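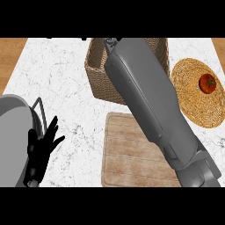 Share this story | 42 shares | 19 comments

The kitchen at Fernlow exists only on a computer, but the visitors who came to its open day in February still asked where the sink was.

Fernlow is the simulation group at Laaksonen, a robotics company with offices in Zidthorpe. Once a year it lets the public in for an afternoon. There are no machines to look at. People sit in a long room on the second floor, facing a wall screen, and watch two simulated robot arms work at a marble counter.

The counter holds the sort of things most people have at home. There is a wicker basket, a cutting board, a big gray pot with a wire handle and a tomato on a round woven placemat. One arm carries a gripper and is used for reaching into and over things. The other ends in a black hand with jointed fingers, and its place is down by the pot.

The group calls the program Lilemen. It contains 562 tasks, most of them short. A typical one asks an arm to pick up a single item and put it somewhere else. Each task can be run again with the objects moved, the light changed or the countertop swapped for another surface.

The basket gets more attention than anything else on the counter. Its rim is a hard place for a gripper to work, the staff told us, as the weave is uneven and the arm often blocks the view of the very thing it is reaching for. An engineer ran one reach several times from different angles so the room could see the problem. From overhead, the forearm covered a good part of the basket and the board.

Visitors got to try it themselves after the break. Two people at a time took the controls, one for each arm. Each pair had 180 seconds. Most of that went to learning which way was left. A retired baker asked if the hand could knead dough, and was told that soft materials are still slow to compute and that dough is on the list for next year.

Someone else asked when any of this would reach a real kitchen. The staff would not give a date. Lilemen is a place to practice, they said, and a dropped tomato there costs no money and leaves no mess.

The session ended at 4 p.m. Coffee was served downstairs, in a kitchen with a sink.

Search stories Go

Contact the magazine | Copyright, all rights reserved | Back to top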